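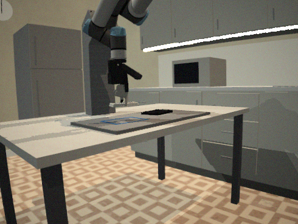 Simulationsumgebung der Projektgruppe: Roboterarm auf Sockel, Tisch mit Ablageplatte und blau umrandetem Zielfeld

Greifer fährt in der Simulation neben das Objekt – Vorgehen im Schülerprojekt

Drucken | Per E-Mail senden

Naveed Gondal
März 2021

Sehr geehrte Damen und Herren,

im Rahmen der Projektarbeit unserer Robotik-AG in Brescombe bearbeiten wir eine Aufgabe für den Wettbewerb Trarnetus. Ein simulierter Roboterarm soll in einer Küchenumgebung einen flachen schwarzen Quader aufnehmen und innerhalb des blauen Rechtecks auf der grauen Platte ablegen. Die Abbildung zeigt den Stand, an dem wir derzeit arbeiten.

Der Greifer befindet sich über der hinteren Tischkante, das Objekt liegt jedoch weiter rechts auf der Platte. Die Abweichung tritt bei jedem Durchlauf in gleicher Richtung auf. Die Platte ist leicht schräg zum Tisch ausgerichtet. Unsere Zielpose wird aus der Position des Objekts auf der Platte berechnet und anschließend an die inverse Kinematik übergeben. Von 17 Testläufen führte keiner zu einem erfolgreichen Griff. Die Schrittzahl pro Versuch haben wir bereits von 800 auf 1000 erhöht, ohne dass sich am Ergebnis etwas geändert hätte.

Wir bitten um Hinweise, an welcher Stelle der Fehler zu suchen ist und ob die Regelung dafür verantwortlich sein kann.

Mit freundlichen Grüßen
N. Gondal

Zarmeena Orakzai

Sehr geehrter Herr Gondal,

nach Ihrer Schilderung spricht vieles für eine fehlende Koordinatentransformation. Sofern die Objektposition im Bezugssystem der Platte vorliegt, muss sie zunächst in das Weltsystem und danach in das Basissystem des Arms umgerechnet werden. Dabei sind sowohl die Verschiebung als auch die Drehung der Platte zu berücksichtigen. Die Basis des Arms liegt zudem nicht im Ursprung des Tisches, der Arm ist auf einem eigenen Sockel montiert.

Ich empfehle folgendes Vorgehen:

1. Objekt, Platte und Armbasis jeweils mit sichtbaren Achsen versehen.
2. Die Weltkoordinaten des Objekts direkt aus dem Simulator auslesen und mit dem selbst berechneten Wert vergleichen.
3. Den Greifer zunächst nur in sicherer Höhe über das Objekt fahren lassen und das Absenken erst danach wieder zuschalten.

Weichen die Werte unter Punkt 2 voneinander ab, liegt der Fehler vor der inversen Kinematik. Eine Änderung der Reglerparameter ist dann nicht erforderlich. Bitte prüfen Sie auch, ob der Endpunkt am Handgelenk oder zwischen den Fingern definiert ist.

Reto Imhof

Bei unserer Gruppe in Pondham lag ein ähnlicher Fehler vor. Die Winkel waren in Grad eingetragen, die Funktion erwartete Bogenmaß. Bitte kontrollieren.

Gebhard Strebel

Eine weitere Erhöhung der Schrittzahl halte ich nicht für zielführend. Im Übrigen verweise ich auf die Wettbewerbsunterlagen, Abschnitt Bezugssysteme – dort ist die Lage der Platte angegeben.

Drucken | Per E-Mail senden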